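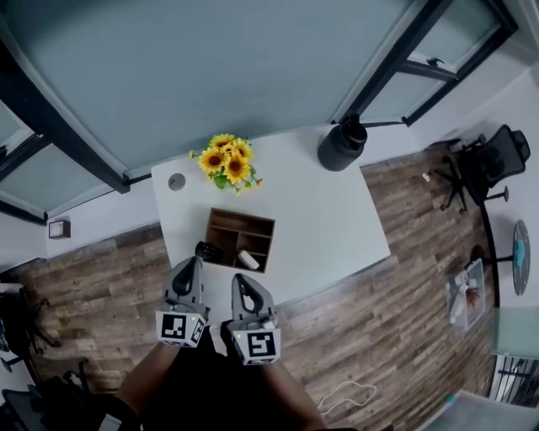
The Flarnen Parking Ordinance is a municipal regulation governing curbside parking and loading in the town of Flarnen. It was adopted in September 2020 and replaced a set of older street-by-street rules. The ordinance applies to all public roads within the town limits, including the Kestik district and the streets next to Perron Station. Permit applications are handled in person at the town office, where papers are laid out for review on a plain white rectangular table. Applicants must present a vehicle registration and proof of address.

Background

Before the ordinance, parking limits in Flarnen were set separately for each street. Signs on neighboring blocks often gave different hours, and drivers could contest a citation by showing that the posted limit did not match the written rule. Complaints were most common in Kestik, where delivery trucks regularly blocked the bus lane during the morning.

Provisions

The ordinance divides the town into three zones. Zone A covers the area near Perron Station and has the shortest time limits. Zone B covers the commercial part of Kestik, with 11 marked loading bays reserved for deliveries before noon. Zone C includes all remaining residential streets, where overnight parking requires a permit. Vehicles carrying a valid disability placard are exempt from time limits in every zone, but may not stop in a bus lane or fire lane.

Enforcement

Citations are issued by parking officers employed by the town. A driver has seven days to pay at the reduced rate or to file a written appeal. Unpaid citations are added to the vehicle's record and must be settled before a permit can be renewed. Permits expire at the end of February each year.

Later changes

An amendment extended Zone B to include Flernell Road and added bicycle parking at its northern end.

See also

Perron Station
Transportation in Flarnen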